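*Vorkarcombe, May 2026*

The woman who manages the cleaning of the Skakico offices in Vorkarcombe has worked for Ditard since it was a one-van company. She asked us to leave her name out and talk about the work. We met her in one of the small sitting rooms on the ground floor and spent most of an hour on the subject of wastebaskets.

It is a subject she has opinions on. Skakico rents 6 sitting rooms of this kind, and each one gets a wastebasket. Some have a pedal bin as well. The liners come in cases of 1000, which sounds like a lot until you see how fast a case goes.

"People think one liner, one day," she said. "But you get a coffee cup with an inch left in it and that liner is finished. You get gum. Somebody ties a knot in it to be helpful, and then puts something else on top of the knot."

She orders thin blue see-through bags for the small baskets. She used to order white ones. With white, she said, the cleaners had to lift the bag or feel the outside of it to know what was in there, and she does not want anyone feeling the outside of a trash bag.

"With the blue ones you look down and you can see. If there's a bottle in there, you can see there's a bottle in there."

The drawback is that thin bags cling. They come off the roll flat, and both layers stick together at the mouth. New staff tend to lick a finger, which she does not allow. She teaches them to rub the edge between two fingers until it separates, then pull the bag through the air once to fill it. Then it goes into the basket, bottom first, and the top edge is folded down over the rim.

We asked how much of the bag should show on the outside.

"A couple of inches. Less than that and it slides in the first time somebody drops an apple core. More than that and it looks like a skirt. If the bag is too big, then it's going to look like a skirt anyway, and you tuck it."

She does not mind creases. One client before Skakico wanted the liners pulled smooth, and she remembers that contract without any fondness. It took a cleaner twice as long per basket and by midmorning they all looked the same as anyone else's.

The basket's place in the room matters more to her than how the liner looks. She wants it where a person sitting down can reach it or at least hit it, and clear of the chair legs. Office chairs with five-star bases are the worst for this. A basket gets pushed against one of the legs, the chair rolls, and the basket goes over or the bag gets caught under a caster.

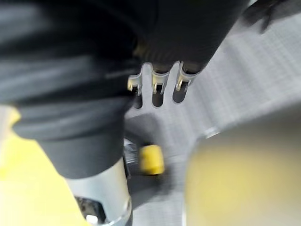
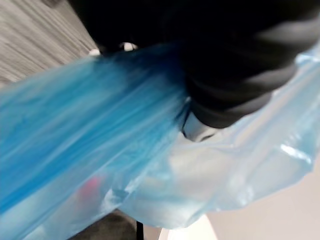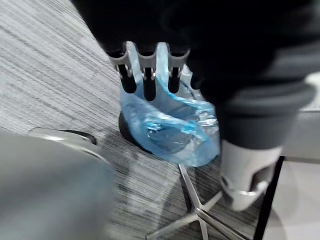
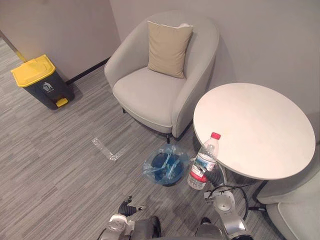
The last picture shows the armchair with its cushion, the yellow-lidded pedal bin in the corner, and the small wastebasket on the carpet.

## Two bins in one room

A pedal bin and an open basket in the same room might seem like one too many. She disagreed. People will not cross a room to throw away a tissue, she said, and they will not put a banana peel in an open basket if there is a lid available, or not usually.

"The lid is for food. I never put up a sign about it. There was a sign before we came and it had so many words on it that it was just part of the wall."

The yellow lid was Skakico's choice. She would have picked gray, though she admits that people find the yellow one faster. The pedal has to be wiped along with the lid. In her experience it is the part most often missed, because the cleaner is standing over it and looking at the top.

The bag in a pedal bin is a different size, and the two kinds are kept on separate shelves in the supply closet. In April a delivery from Angelovski, the supplier, came with the labels switched on 2 of the cases. It took a few days to sort out. Until then the baskets had bags that hung down to the floor and the pedal bins had bags that would not stay up at all.

## Carpet, chairs, cushions

The gray striped carpet is laid in long pieces, and she likes it. It hides lint between vacuumings, and the lines give the cleaner something to follow. What it does not hide is tape. Clear tape on carpet catches the light and can be seen from the door. Her rule is that tape on a floor is left alone until someone has asked the client whether it is marking something.

"I pulled some up once, years ago, another building. They'd measured it all out for furniture. I had to go and apologize."

The light gray armchairs are vacuumed with the small brush, along the piping first and then down the sides of the seat. The throw cushion goes back upright against the backrest. It does not need to be plumped. She tried a rule about which way the zipper should face and dropped it within a week.

Tables are done after the baskets, so that nothing that has touched a bag goes near a clean top. A round table is wiped from the middle outward, and the base gets a cloth too, though less often.

## Time per room

She allows 4 minutes for a room this size when it has been left in ordinary condition. The basket is a small part of that if the bag opens the way it should. She has timed herself on it but would not give us the number.

Before we left she asked if we wanted to try a liner ourselves. It took three attempts to get the bag open. She refolded one side of the rim afterward and put the roll back in her apron pocket.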